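About Florkby

Florkby builds and runs small wheeled robots that travel outdoors at walking pace. We started with three people and one rented bench, and we now have a team of 19. Our office and workshop are on the second floor of the De Smet building, with the test lane directly outside the back entrance.

Most of our work is route inspection. A robot drives a fixed route, records the ground and the walls on either side, and returns to its dock. Customers use the recordings to plan repairs to service roads, yards and loading areas. The first machine, Rarkness, is still in use. Cidadov came later and has larger wheels and a longer battery life - around 10 hours on level ground.

Nabila Saragih leads the route team and is the person to write to about visits. She joined us from road maintenance and wrote most of the checklist our operators use before each run.

Open days

We hold an open day twice a year, in April and in summer. The last one was on 25 July 2025. Visitors came in groups of up to nine, and each group spent an hour with us: a short talk upstairs, a look at the robots on the bench, then a drive outside with the live view on a screen. Anyone who wanted a turn at the controls got one.

People often ask why we don't test on a smooth floor. We do, for the first week or so of a new build. After that the robot has to cope with gravel, patched asphalt, curbs and changes in light, so it goes outdoors and stays there. 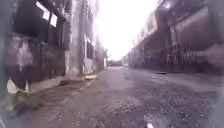

Outdoor drive, view along the road from robot height.

The demonstration is free. Please wear closed shoes, as the ground is uneven. Children are welcome with an adult. There is an elevator to the workshop, but the outdoor part has no paved path for wheelchairs, so we show the live view indoors for anyone who prefers to stay there.

School and college groups can book a separate visit outside the open days. Write to the route team with your group size and two possible dates.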